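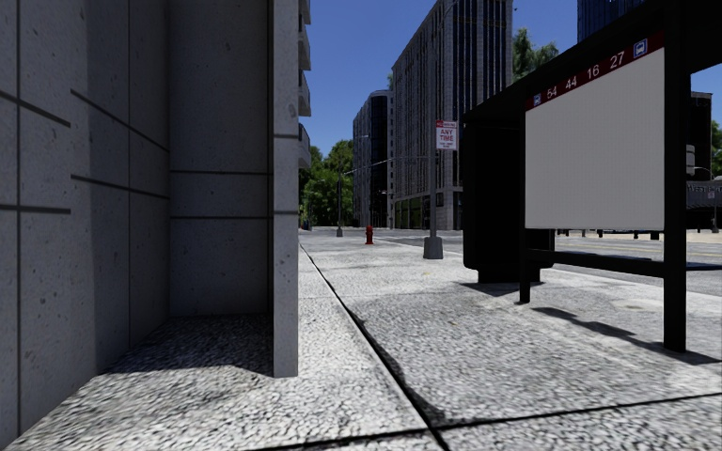

Brindberg meint, wir würden viel zu früh auswaschen, und mit dem neuen Verzögerer dürfe man ruhig bis zum nächsten Morgen warten. Kam heute als Antwort auf unsere Februar-Proben. Na gut, dann eben doch noch eine Runde Waschbeton!

Werkstattbuch, Februar, kurz nach 16 Uhr

Also, Stand der Dinge: 5 Probeplatten für den Hof Sutelier gegossen, alle mit Weißzement und der hellen Körnung, die wir noch vom letzten Auftrag im Silo hatten. Wasser diesmal knapper als sonst, und ich musste beim Verdichten ganz schön nachhelfen (der Rütteltisch brummt übrigens wieder so komisch, bitte mal die Schrauben hinten links anschauen). Verzögerer mit der Rolle aufgetragen, zwei Lagen. An Platte drei habe ich zu dick gerollt, da kam beim Auswaschen gleich das halbe Korn mit runter. Die bleibt trotzdem stehen, als Warnung an mich selbst.

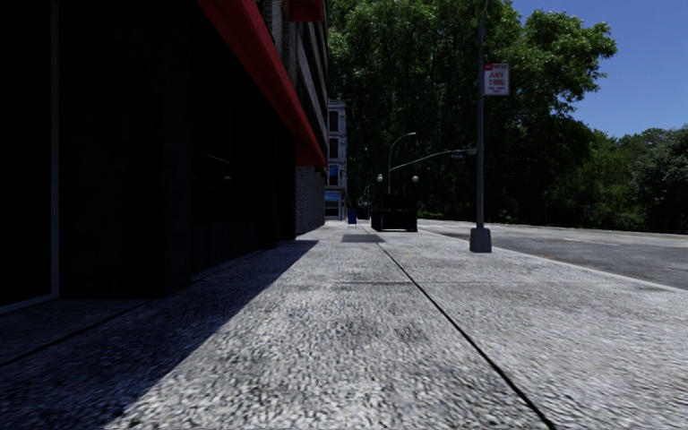 Die anderen vier gefallen mir richtig gut, vor allem die mit etwas mehr Dunkel in der Mischung. Ganz so fleckig wie befürchtet wird das nämlich nicht — aus zwei Metern liest man ein ruhiges Grau, und erst beim Bücken sieht man die einzelnen Steinchen. Nach 17 Stunden ausgewaschen, Bürste weich, Schlauch auf halber Kraft. Nächstes Mal probiere ich es so, wie Brindberg will, und lasse eine Platte länger liegen.

Offen ist noch die Kantenfrage. Scharfkantig sieht es toll aus, bricht aber beim Ausschalen sofort aus, und ich habe keine Lust, bei rund 300 Platten jede zweite Ecke zu flicken. Ich wäre für eine kleine Fase, Leisten dafür liegen bei Jaltus im Regal. 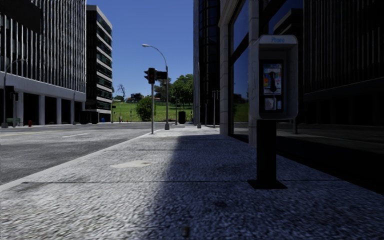
Für die Fugen möchte ich vorher noch zwei Breiten nebeneinander sehen, mit demselben dunklen Füller. Schmal ist eleganter, verzeiht aber beim Verlegen gar nichts.

Ach ja, Form 29 klemmt wieder, vor dem nächsten Guss bitte ölen! Und vom Weißzement ist nur noch ein angebrochener Sack da, ich bestelle morgen früh nach.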